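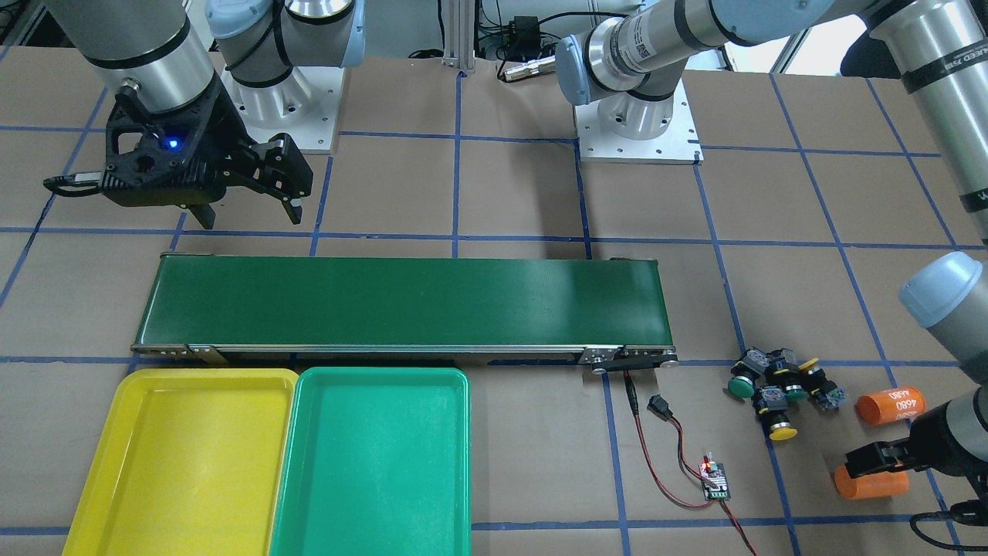 The sorting table, both trays out front, green belt across the middle.

22 Aug 2025

Spent most of today on the table itself, meaning the paper, the tape, the belt and where the trays go. I'm putting it all down so I don't have to work it out again in October when we set up the second one for Sabbagh.

Paper first. I finally gave up on the bare top and covered it in brown paper off the big roll. It shows crumbs and stray tape bits right away, and when it gets ugly we can peel it off and start over. The trick is to tape the far side down, then pull toward you with the flat of your hand, then tape the near side. I did it the other way around first and got a bubble the size of a dinner plate, so that sheet is now wrapping paper for the Mallis returns.

The blue grid went down after that. Wenceslao wanted it drawn in marker and I wanted tape, and I won because I was the one on my knees with the roll. It went faster once I snapped the long lines first and filled in the short ones after. If a line goes crooked, lift the whole strip and lay it again, don't try to nudge it! I used up nearly all of the blue, so somebody please put tape on the Pollavham order (two rolls, the blue kind, not the white one that leaves gum behind).

The belt sits crosswise now. I like it much better this way, you can stand in front with your trays and not reach over anything. I had it lengthwise this morning and kept knocking my elbow on the end plate. Checked the bolts on the end plates while I was there and snugged up one of them. The dark green surface got a wipe with a damp rag and nothing else, please keep the spray cleaner away from it.

The speed board is still lying loose on the paper, with its red light on to tell you it has power. It works fine where it is but I don't love it. Every time somebody moves a tray the cable gets a tug. Wenceslao is going to look for a little box for it, and he thinks there's one left over from the Vistel job. Until then, leave some slack at the black connector and don't set drinks down on that side.

Trays: yellow on the left, teal on the right, lower left of the table in front of the belt. I want it to stay that way every time so the notes match up. They overlap a bit because the teal one slides, and I may put a strip of tape under the rim — or just get a rubber mat, which would be nicer anyway. Both are empty at the start of a run. Check the corners, little things hide there.

The orange cylinder was the test piece today. It wants to roll if you lay it down carelessly, so lay it across the slope of the table (yes, there's a slope, the left front leg is short and I've been meaning to shim it since forever). I'd like to try the heavier pieces next, if I can find which shelf they ended up on.

Still to do: shim the leg, find the box for the board, cut spare paper for next time and roll it up under the bench. Wenceslao has the good scissors.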